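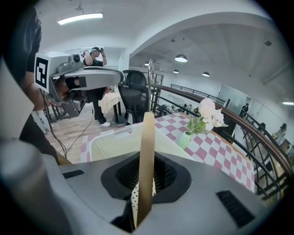
Fahrradabstellen am Bahnhof Dasaditz: Bestand, Nutzung, Vorschläge

Kategorie: Studium > Projekte > Verkehr und Raum

Projektbericht im Modul Studienprojekt II, Bachelor Stadt- und Regionalplanung

1. Anlass und Fragestellung

Der Bahnhof Dasaditz liegt am südlichen Ortsrand und wird vor allem von Pendlerinnen und Pendlern in Richtung Hustport genutzt. Die Fahrradabstellanlage auf der Ortsseite ist nach Angaben vieler Fahrgäste an Werktagen ab dem frühen Morgen voll. Gleichzeitig bleibt die Anlage auf der Südseite, hinter der Unterführung, zu einem großen Teil ungenutzt. Wir wollten wissen, ob insgesamt Plätze fehlen oder ob sie an der falschen Stelle liegen. Außerdem sollte untersucht werden, welche Rolle Überdachung, Beleuchtung und die Art der Ständer bei der Wahl des Stellplatzes spielen.

2. Vorgehen

Die Arbeit bestand aus drei Teilen: Bestandsaufnahme, Zählungen und Befragung. Bei der Bestandsaufnahme wurden alle Ständer kartiert und nach Bauart getrennt erfasst. Gezählt wurde an mehreren Werktagen um 6:30 Uhr, 9:00 Uhr und 17:00 Uhr. Räder, die an Geländern, Schildern oder Bäumen angeschlossen waren, haben wir gesondert notiert. Der Zählbogen musste nach dem ersten Durchgang geändert werden, weil Lastenräder und Räder mit Anhänger darin nicht vorgesehen waren. Die Werte des ersten Durchgangs sind deshalb nicht in die Auswertung eingegangen.

Für die Befragung wurde ein zweiseitiger Fragebogen verwendet. Angesprochen wurden Personen, die ihr Rad gerade abstellten oder abholten. Morgens war die Bereitschaft gering, die meisten ausgefüllten Bögen stammen vom Nachmittag. Insgesamt konnten 161 Bögen ausgewertet werden.

3. Ergebnisse der Zählungen

Am Bahnhof gibt es 185 Stellplätze auf beiden Seiten zusammen. Über alle Durchgänge wurden 2.246 abgestellte Räder erfasst, davon 1.566 auf der Ortsseite. Räder, die über mehrere Durchgänge am selben Platz standen, sind darin mehrfach enthalten. Die Zahlen beschreiben also Belegungen und keine einzelnen Räder.

Auf der Ortsseite war die Anlage um 9:00 Uhr immer voll belegt. Die überzähligen Räder standen überwiegend am Geländer der Rampe, wo sie den Durchgang für Kinderwagen und Rollstühle verengen. Auf der Südseite waren zu jeder Zeit Plätze frei. Die dortigen Vorderradhalter wurden nur zum Teil genutzt, auch wenn die Anlehnbügel direkt daneben schon besetzt waren.

Auffällig ist der Anteil der Räder, die offensichtlich seit längerer Zeit nicht bewegt wurden (platte Reifen, fehlende Teile, Bewuchs). Sie stehen fast alle unter dem Dach auf der Ortsseite und blockieren damit die beliebtesten Plätze.

4. Ergebnisse der Befragung

Der am häufigsten genannte Grund für die Wahl des Platzes war die Nähe zum Bahnsteig. Danach folgten Wetterschutz und das Gefühl, dass das Rad dort sicher steht. Viele Befragte kannten die Südseite, meiden sie aber im Winter wegen der schlechten Beleuchtung der Unterführung. Mehrere Personen wussten nicht, dass es dort überhaupt Ständer gibt. Eine Beschilderung fehlt auf der Ortsseite bisher.

Bei der Frage nach einer abschließbaren Sammelgarage gingen die Meinungen auseinander. Besitzerinnen und Besitzer von Elektrorädern würden sie nutzen, auch gegen eine Gebühr. Wer mit einem alten Alltagsrad zum Bahnhof fährt, möchte in der Regel nichts bezahlen.

5. Vergleich

Als Vergleichsort wurde Riihimäki in Südfinnland herangezogen, weil ein Teil der Gruppe dort ein Austauschsemester verbracht hat. Der Vergleich beruht auf eigenen Notizen und bleibt oberflächlich. Wegen der unterschiedlichen Größe der Orte haben wir auf eine zahlenmäßige Gegenüberstellung verzichtet.

6. Vorschläge

Kurzfristig sollten die nicht mehr genutzten Räder mit Banderolen gekennzeichnet und nach einer Frist entfernt werden. Ebenfalls ohne großen Aufwand möglich ist ein Hinweisschild zur Südseite an der Zufahrt zum Bahnhofsvorplatz. Mittelfristig empfehlen wir, die Vorderradhalter durch Anlehnbügel zu ersetzen und die Beleuchtung der Unterführung zu erneuern. Für Lastenräder sollten auf der Ortsseite breitere Plätze markiert werden. Eine Erweiterung unter dem Dach halten wir erst nach diesen Schritten für sinnvoll.

7. Grenzen der Arbeit

Gezählt wurde nur im Herbst. Für den Sommer ist mit höheren Werten zu rechnen, besonders an Tagen mit Ausflugsverkehr. Personen, die wegen fehlender Plätze gar nicht mehr mit dem Rad kommen, wurden durch die Befragung vor Ort nicht erreicht. Die Eigentumsverhältnisse der Fläche neben der Rampe konnten bis zur Abgabe nicht geklärt werden.

Zuletzt aktualisiert: Februar

Diese Website verwendet Cookies. Mit der weiteren Nutzung stimmen Sie der Verwendung zu. Mehr erfahren | Einverstanden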